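Stonwood Folding Work Table

Home > Tables and benches > Stonwood

We have been making tables in Plilldale for long enough to have strong feelings about table legs, and the Stonwood has the best legs we've ever put on anything. They fold flat, they lock with a proper click, and once they're out the table stands there as if it had been in the room for years. If you work, sew, mend, draw or wrap parcels in a room that has to be something else by teatime, this is the table we'd point you to first.

The idea came from Eftychia Xenos, who runs our workshop and lives in a flat with one decent-sized room. She wanted a table she could put away on her own, without taking the skin off her knuckles, and she wanted it to be a real table when it was up. Most folding tables manage the first bit and wobble horribly at the second. She built four versions at home before she let the rest of us see one, and the one we sell is very close to her fourth (the feet are bigger now, and the handle has moved).

The top

White, matt and beautifully smooth. We tried a gloss finish early on and it was lovely for a day, then every fingerprint in the building turned up on it. Matt is kinder. It doesn't throw the lamp back in your eyes when you're doing close work in the evening, and pencil comes off with a damp cloth. Felt tip takes a bit more rubbing. Permanent marker is a gamble, so please put some newspaper down!

The edges are rounded over on all sides, top and bottom, so you can lean your forearms on them for a whole afternoon. This was the detail we argued about most. Rounding the underside adds time to every single table and you can't see it at all, but you do feel it each time you pick the thing up, and we're very glad we kept it.

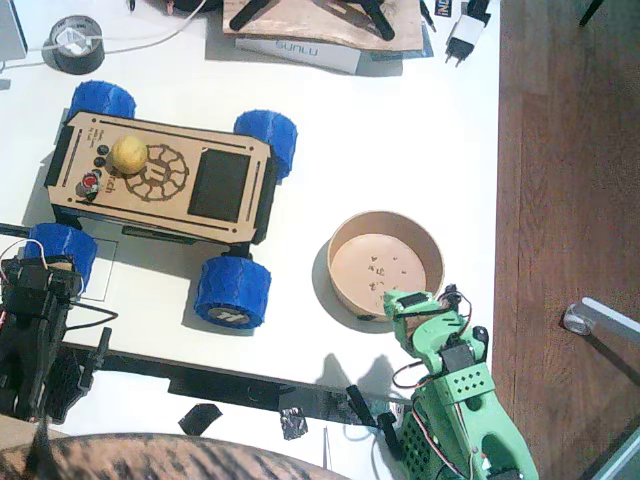
The legs

Each pair of legs swings out from underneath and locks with a steel catch. To fold it up again you press both catches in with your thumbs and push. There's no separate brace to fiddle with and no loose pin to lose down the back of the sofa. The hinges come from Zanetti, who have supplied us since our very first bench, and they are gorgeous things – heavy, quiet and fitted with a stop so the leg can't swing back on your hand.

The feet screw in and out by up to 20 mm. Old floors are rarely flat, and ours in the workshop is dreadful, so we've had plenty of chances to test this. Turn one foot a little at a time with your weight on the opposite corner and you'll feel the rock go out of it.

Putting it away

Folded, the Stonwood is 13 cm thick. It goes behind a door, down the side of a wardrobe or under most beds. There's a slot cut in the long rail for carrying, and it's in the right place for balance, so the table hangs level from one hand. It isn't a light table, mind. Most adults will carry it across a room happily, but for stairs we'd suggest a second person.

If you'd like it on the wall, the Grerora bracket set fits it exactly. Two brackets, four screws, and the table hangs flat with its top facing out. A few customers pin a calendar to the wall above and tell us it looks quite smart. Check what your wall is made of before you buy screws, as plasterboard needs a different fixing from brick.

Looking after it

A wrung-out cloth and a drop of washing-up liquid is plenty for the top. Please don't use scouring pads or bleach. The hinges like a tiny bit of light oil once a year, and the catches should be left dry. Hot pans need a mat under them, and so does a glue gun, which is a lesson we learned on our own sample table.

Spare feet, catches and hinges are always in stock and they all go on with an ordinary screwdriver. We can also replace just the top, so if yours has had a hard life on craft projects you needn't buy a whole new table.

What customers say

"I've had mine up and down every day since spring and it still clicks like it did the first time. My sewing machine doesn't walk across it any more."

"Bought one for homework, went back for another for me."

"Heavier than I expected but so much steadier than the old one. Love the edges."

We've now made 2,608 of these, and each one still gets stood up, leaned on and folded away on the workshop floor before it goes in its box.

In the box

1 Stonwood table, fully assembled
1 spare foot
1 small bottle of hinge oil
Care leaflet

Delivery and returns

Tables are made in batches and usually leave Plilldale within 2 weeks of your order. We'll ring the day before it arrives. If it isn't right for your room, let us know within a month and we'll collect it – keep the box if you can, as it makes the trip back much safer.

Page updated 23/10/2024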